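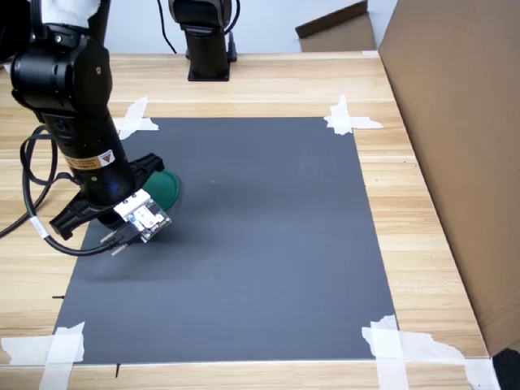
4. Laying and using the mat

4.1 Before you start

The Histier mat is supplied rolled, dark grey side outwards, in a card tube. Keep the tube. The mat can be used on any level table that is larger than the mat on all sides. It must not overhang the table edge.

You will need:
a soft cloth
a bowl of lukewarm water
washing-up liquid
a ruler or straight edge at least 500 mm long

CAUTION: Do not cut the mat to fit a smaller table. A cut edge will lift and cannot be repaired.

4.2 Laying the mat

1. Clear the table and wipe it down. Remove crumbs, grit and old tape marks.
2. Let the table dry fully.
3. Slide the mat out of the tube. Do not pull it by one corner.
4. Unroll the mat with the dark grey side up, starting from the far edge of the table.
5. Line up the near edge of the mat with the near edge of the table, leaving a gap of 100 mm between them.
6. Press the mat down with the flat of the hand, working from the middle outwards.
7. Lay the straight edge across each corner. If a corner stands up, roll the mat the opposite way for 10 minutes and lay it again.

Note: A new mat may hold a slight curve overnight. Weigh down the corners with books. Do not use a hot iron or a hairdryer.

4.3 Placing bowls and dishes

The smooth matt surface is intended for light tableware such as shallow bowls, saucers and small plates.

1. Check that the base of the dish is clean and dry.
2. Lower the dish straight down. Do not drag it into place.
3. Keep the rim at least 100 mm from the edge of the mat.
4. To move a dish, lift it clear of the mat first.

The total load on the mat must not exceed 10 kg. No single dish, including its contents, should weigh more than 1000 g.

CAUTION: Do not put pans, baking trays or dishes straight from the oven on the mat. Use a trivet on the bare table.

Note: Dishes with an unglazed foot ring can leave pale lines. Fit felt pads or use a saucer underneath.

4.4 Cleaning

Daily: brush off dust and specks with a dry cloth. Dust shows more on dark grey than on the lighter colours in the range.

Weekly:
1. Take everything off the mat.
2. Add a few drops of washing-up liquid to the water.
3. Wring out the cloth and wipe the mat from one side to the other.
4. Wipe again with clean water.
5. Leave to dry flat before putting anything back.

Do not use scouring powder, wire wool, bleach or furniture polish. Polish leaves a shine that cannot be removed.

4.5 Marks and scuffs

Light scuffs are normal and do not affect use. Most can be made fainter by rubbing gently with a damp cloth in small circles. Deep scratches are permanent. If one part of the mat is more worn than the rest, turn the mat end to end.

Sticky residue from labels: lay a warm, damp cloth over the area for 10 minutes, then peel the residue away with a fingernail. Do not scrape with a knife.

4.6 Storing

Roll the mat loosely, dark grey side outwards, and return it to the tube. Store the tube lying down in a dry cupboard. Do not fold the mat, and do not stack anything on the tube.

For replacement tubes and felt pads, see section 7.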